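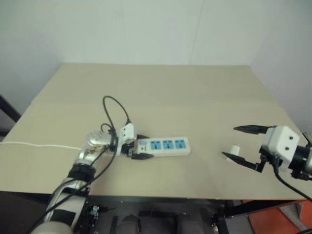 Manier opens second treatment room for frown lines, crow's feet and the faces people make at spreadsheets

Nov 25, 2021

Manier, the skin and aesthetics clinic, has opened a second treatment room and with it a new appointment for people whose foreheads have started to tell the truth about them. The Kenix Consultation is a 40-minute sit-down with a prescriber, a mirror and a fairly unforgiving lamp, and it comes before any anti-wrinkle injection is booked. It costs nothing and there is no obligation to go further. A fair number of people are sent home with sunscreen.

The clinic has spent the past year listening to patients explain why they came in. Tiredness is the usual charge. Colleagues ask if they are cross, relatives ask if they slept, and a year and a half of looking at themselves in a small box on a video call has finished the job. Manier cannot do much about the relatives. It can, in suitable patients, soften the lines that form between the eyebrows, across the forehead and at the corners of the eyes.

Anti-wrinkle injections work by relaxing the small muscles that fold the skin. The appointment itself is short and no general anaesthetic is needed. Results come on gradually over a couple of weeks and wear off over several months, at which point the patient may repeat the treatment or decide that frowning was more useful than expected. Bruising, headache and a temporarily heavy eyelid are among the possible side effects, and the prescriber goes through all of them before a form is signed. Treatment is not offered to anyone under 18, or to anyone who is pregnant or breastfeeding.

"We are often asked whether people will be able to tell," said a spokesperson for Manier. "If your sister rings to ask what you've had done, we would regard that as a poor result. If she rings to ask whether you've been on holiday, we would send her a leaflet."

The new room is at the clinic's existing address, up the stairs and past the door that everyone tries first. It has been fitted out by Bustine, who also did the original room and were patient about the paint. Patients who can't manage stairs will be seen on the ground floor as before and should say so when booking.

Prices for the autumn and winter are as follows. One area of treatment costs £138. Three areas cost £384, which works out cheaper per area, though the clinic would rather patients paid for one area they wanted than three they were talked into. A review is included 2 weeks after treatment. Gift vouchers are not available for injections, as the clinic takes the view that nobody should unwrap one in front of their family.

The first 1000 people to join the Manier mailing list will receive the clinic's guide to winter skincare, with chapters on central heating, retinol and the limits of cucumber. It was written with Hồ, the skincare studio that supplies the clinic's cleansers and moisturisers.

Consultations are open for booking now by phone or through the Manier website. Appointments in the new room begin at the end of November, with evening slots available.

Notes to editors

Manier provides consultations, anti-wrinkle treatment, chemical peels and skincare advice for adults. The Kenix Consultation is required for all new injection patients, including those who have been treated elsewhere. Before and after photographs are not supplied to the press. For interviews and further information, please contact the Manier press desk.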